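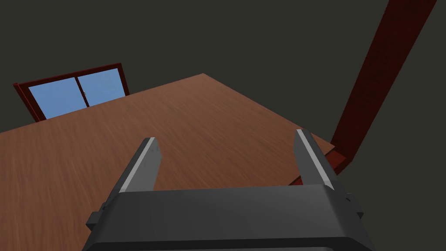

Noel Tagle has been walking the wet heath at Ballen for 16 years, counting adders, and he would like it known that he doesn't trust the number he ends up with.

"It's a count of the snakes I saw," he says. "People write it down as a count of the snakes that are there. Those are different numbers and I don't know how far apart they are."

I had gone to ask him about the claim, repeated in the local press since September, that adders on the heath have recovered. The claim rests on a survey report put out by Zuloteck, the consultancy hired by the Memon estate, which owns most of the land. The report says the population is stable to increasing. Tagle's own records were used in it, with his permission, and he has read it twice.

"It's well laid out," he says. I wait for more and there isn't any.

What bothers him first is the effort. The report compares two sets of spring visits, and in the later set there were more people looking, for longer, with more tin sheets on the ground for the animals to lie under. The old layout had 80 sheets. The new one has 200. "If you put out more tins you find more snakes. You'd find more slow-worms, more voles, more ants' nests. I don't see how you get from there to a recovery."

Zuloteck did correct for this, I point out. There is a page on it in the appendix.

"There is a page," he agrees. "It assumes every tin is as good as every other tin. I've got tins that have never had an adder under them in all the time I've been going. I've got one by the Oter gate that has one under it nearly every decent morning in April, and it's usually the same female. She's got a broken mark behind the head like a dropped stitch. How many times has she been counted?"

He recognises individuals by their head markings, which he photographs and keeps in a set of ring binders. The report did not use the binders. Tagle offered them and was told there wasn't time in the budget to go through them. He doesn't seem bitter about it, but he brought it up three times while I was there.

I asked whether he thought the adders were in fact declining. He wouldn't say so. The east side, where the gorse was cut back hard, has gone quiet, and he has not found a juvenile there for several springs. The bank along the old railway looks much as it did. In the bog he has no idea, and he doubts anyone else has.

"I could tell you they're going down and you'd print it, and it'd be no better than what they've said. I'd be guessing from the other end."

The estate plans to release more of the heath for winter grazing on the strength of the report. Tagle isn't against cattle. He is against cattle on the south-facing banks between October and March, when the snakes are underground and the ground can be trodden in on top of them. A map of the known hibernation sites exists, he says, and he drew it, starting in 2000, before he did any formal counting at all. He isn't sure whether the grazier has seen it.

I put that to the estate office and was sent a copy of the report's summary.

We went out at half past nine, which he said was already a bit late, and walked the railway bank into the wind. He lifted eleven tins and put each one back with the same care. There was a toad under the fourth. Under the rest there was flattened grass.

"Put down nought," he said. "And put down that it was windy."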